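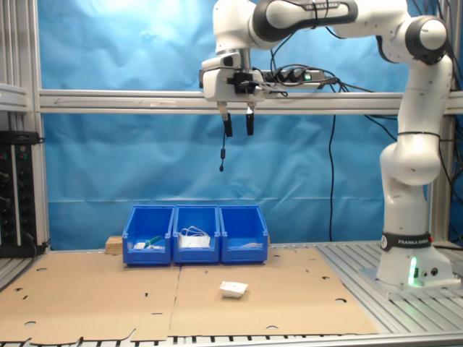 Write the cell rules down before the arm moves. Sounds obvious. At most places I visit the rules live in one person's head, and that person is at lunch.

I've been pushing a one-page sheet since September. One page, 15 lines, taped where you stand when you hit enable. People at Kendano told me it was too short to be a standard. Fine, it isn't one. The big document they already had runs 119 pages and three people had opened it.

Cables first. Everyone writes about speed limits and force limits, and the formal standards do that well. Hardly anyone writes down how a cable gets to the wrist. But a wrist turns, and a loop that's fine in one pose is a snag in the next. So: every line on the arm gets tied at two points, run through full travel at slow speed, then signed for. Nothing dangling past the fingertips. No loose plugs. If you strapped something to the hand "just for today" it needs a line on the sheet and a date to come off.

Second, the table. Cardboard is OK as a work surface, I'll defend that — cheap, soft, easy to swap. But fix it down and mark where it goes, or your bins wander and the positions you taught last week are junk.

Third, the lights. Moradi has a rule I'd steal: say out loud what the light on the base means before you reach in. Takes a second. Read your own manual for the colors, they are not the same from one maker to the next and poeple assume they are.

The objection is always that this slows down the work. A bit, yes. Drollier logged 241 stops last year and most were housekeeping, a cable or a part left lying where it shouldnt be. I'd take the slow morning.

Anyway. One page. Tape it up, cross things out when they're wrong, and reprint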